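Teaching a Robot to Pick Up the Laundry

Clothes are hard for robots. A mug keeps its shape wherever you put it down, but a shirt dropped twice lands two different ways, and a program that learned one heap can be lost in front of the next.

The group at Lotimby has spent the past year on a narrow piece of the problem: where to grab first. Their method, called Schnyder, skips the usual step of working out what the garment is. It looks at the cloth from the wrist and scores places where the fabric bunches or an edge stands up. Then it picks one and closes the fingers.

The training set is small, 504 grasps guided by a person in a furnished apartment in Gremberg. Each lasted roughly 45 seconds. Clothes were dropped on beds, chairs and the sofa, and no one straightened them in between.

In June the team ran 100 new trials with garments left out of training. The robot lifted the item on the first try in 45 of them. An older method from Lorkstead, run on the same arm, did worse on knits and a little better on stiff cotton.

Most of the misses came from the fingers sliding over a hem without getting under it. The next version will press down slightly before closing, and the team wants to test it on waistbands and cuffs, where elastic pulls the cloth into tight folds. 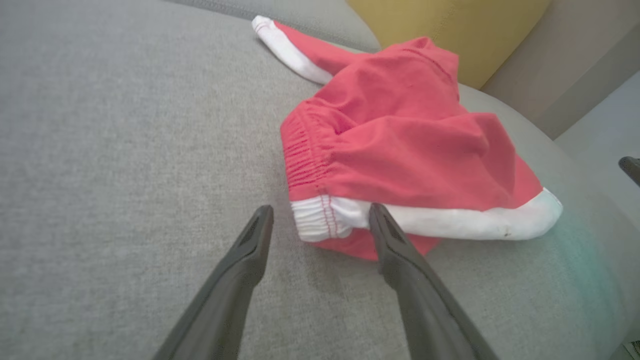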